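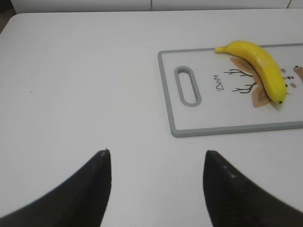

A banana on a gray-bordered cutting board.

FOR IMMEDIATE RELEASE

Flurnska Funeral Home Puts Its Prices Where People Can See Them

New memorial gathering package in Terndale costs $649, and the number is on the front page

TERNDALE — Flurnska Funeral Home will begin offering a flat-price memorial gathering in February, with the cost, the contents and the exclusions all printed on a single sheet of paper. The sheet is available at the front desk, on the Flurnska website and, for those who would sooner not come inside a funeral home until they have to, in the plastic box by the parking lot entrance.

The package is priced at $649. It covers use of the small hall for up to three hours, a staff member on site, chairs, a sound system that plays music from an ordinary phone, a guest book, and coffee. It does not cover burial, cremation, a casket or an urn, and it is available to families who made those arrangements somewhere else or made them years ago.

Flurnska has published its general price list for as long as it has been required to hand one out. The home concedes that the document is thorough and that reading it in the week of a death is a little like being given the tax code at a bus stop. The new sheet uses normal type and leaves out the word "ancillary."

"People would call and ask what it costs to have folks over to say goodbye, and we would answer with a question, and then another question," the funeral home said in a statement. "By the third one you could hear them reaching for their coat. Now we say the number first. We still have questions, but they come after."

What families get

The small hall sits on the east side of the building and has its own door. It was a casket showroom until most of the models moved into a catalog, and it has since served as a place to keep folding chairs and a lectern that leans. The chairs stay. The lectern has been repaired and leans somewhat less.

Families may run the gathering however they like. Clergy are welcome and so is their absence. There is no required order of service, and staff will not dim the lights at a meaningful moment unless asked. Readings, slideshows, card games and long silences are all permitted. A gathering may be held with or without an urn present, and a shelf is provided for families who bring one.

Food is allowed. Flurnska understands that this will come as news to anyone who attended a visitation there under the previous carpet. Families can bring their own dishes or hire whomever they please, and the kitchenette has a sink, a refrigerator and outlets for slow cookers, of which Terndale appears to have an endless supply. Please label the lids.

Flowers may come from anywhere. Tyagi Floral, two blocks away, has agreed to deliver to the small hall without a delivery charge and to take arrangements afterward to a care home of the family's choosing. Flurnska receives no commission on flowers, a point it would like to make in writing given what people tend to assume.

Help with the obituary

The package also includes an obituary session of up to an hour with a staff member, who will type while the family talks. Flurnska started doing this informally after noticing how many drafts arrived with every survivor listed and hardly a word about the person they had survived.

The staff member will ask what the person did on an ordinary afternoon, what they cooked, what they refused to throw away, and what they were like to ride in a car with. Families are free to use none of it. They are also free to say that someone passed away, died, went home or departed this life, and the typist will keep any opinions on the matter private.

The finished notice is posted on the Flurnska website at no added charge and stays there. Newspapers set their own rates, and Flurnska passes those along at cost. Families who want to know why a paper charges by the line are invited to ask the paper.

Service times and the name of the hall are checked twice before posting. The home adopted this practice following an incident in which a visitation was listed for 5 a.m., and five people came.

Watching from elsewhere

For relatives who can't travel, gatherings can be shown online through Ornov, a streaming service the home has been trying out in its main chapel. Families receive a private link to pass on to whomever they choose. The recording stays up for five weeks and can be downloaded during that time.

Viewers are muted by default. This followed an early trial in which a cousin several states away took part in the eulogy without knowing it, mostly on the subject of his dishwasher. The family reports that it was the part the deceased would have enjoyed, but the setting has been changed.

What it does not include

The sheet lists the exclusions in the same size type as everything else. They are: transportation of remains, embalming, cremation, burial, death certificates, printed programs, newspaper fees, and overtime if the gathering runs past its time. Overtime is charged by the half hour. Staff will mention the clock once, quietly, to one person, and that person should be someone the family picks in advance. Past experience suggests it should not be the brother who is telling the story about the boat.

Families who want a traditional visitation and funeral can still have one. The main chapel, the hearse and the organ all remain in service, and Flurnska expects most of its work to go on looking much as it always has. Nothing in the new package replaces the general price list, which is still given to anyone who asks about arrangements.

Open house

The small hall will be open to visitors on a Friday evening in February, with the date to be posted at the front desk and on the website. The lights will be on, the coffee will be the same coffee served at gatherings, and nobody will be asked to fill out a card. Staff will answer questions about the package, preplanning, or what exactly happens in the back, for those who have always wondered and would like to know before it comes up.

Children may attend. Parking is behind the building. Guests are asked to leave the spaces along the hedge clear for the hearse, which has poor rear visibility and a driver who would like to retire with a clean record.

About Flurnska Funeral Home

Flurnska Funeral Home serves Terndale and the surrounding townships with funerals, cremation arrangements, graveside services and memorial gatherings. The phone is answered by a person at all hours. Before sunrise it may take that person a few rings.

Media contact: Front office, Flurnska Funeral Home, Terndale. Copies of the price sheet are available on request.

###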